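Two arms, one towel at a time

I said yes to helping out with the robotics club at Plendside because I was told it would be two evenings. That was in the fall. It is now March and I still have a key to the room.

This year the students picked towel folding. I argued for something else. My vote was for sorting parts into bins, which is dull and which would have worked by Christmas. I was outvoted by a room full of people who had watched a lot of videos, and so we fold towels.

My problem with towel folding is the same one I had in October. Everybody judges it by the video. You see a clip from some lab, the towel goes down, two arms come in, thirty seconds later there is a tidy square and the clip ends. What you don't get is the number of tries before that one, or who laid the towel out so nicely to begin with. When the kids from Nundham came over to show us their version, the first thing I asked was what happens if you drop the towel in a heap. They said they hadn't got to heaps yet. Neither have we. I suspect heaps are most of the job.

The plan, as it was sold to me, goes like this. Students drive the two arms by hand through the whole fold, the cameras at the wrists record it, and a model learns from the recordings. The Awan write-up that everyone in the club passes around says to collect plenty and vary everything. We set ourselves a target of 800 runs. I have sat through a good share of them and I have doubts about the "vary everything" part. People get bored, and bored people put the towel down in the same spot, facing the same way, because it makes the next run quicker. Then the model learns that spot. I brought this up and was told the model would generalize. I asked how we'd know. There was some discussion of that, and then it was time to go home.

To be fair to the students, their driving has gotten good. In the fall it took two people and a lot of shouting to get one corner over. Now one student can run both arms and hold a conversation. But that is a person folding a towel with a very expensive pair of tongs, and I keep saying so. The learned part is a separate question and I don't think we should put the word "autonomous" on the Joleck entry form until we have an answer to it. The current draft has it in the title.

One of the parents asked me when she could buy one for the house. I said 2050. She laughed, and I let her.

What I'd like before the entry goes in is a plain test. New towel, put down by somebody who isn't in the club, no resets, and we write down every try including the bad ones. I've asked for it twice. It's on the list for next session, under "snacks."

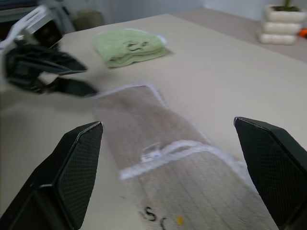

Beige towel up front, green one folded farther back.

3 comments | 11 shares

Back to top
© Two Arms and a Key. Contact: use the form on the About page.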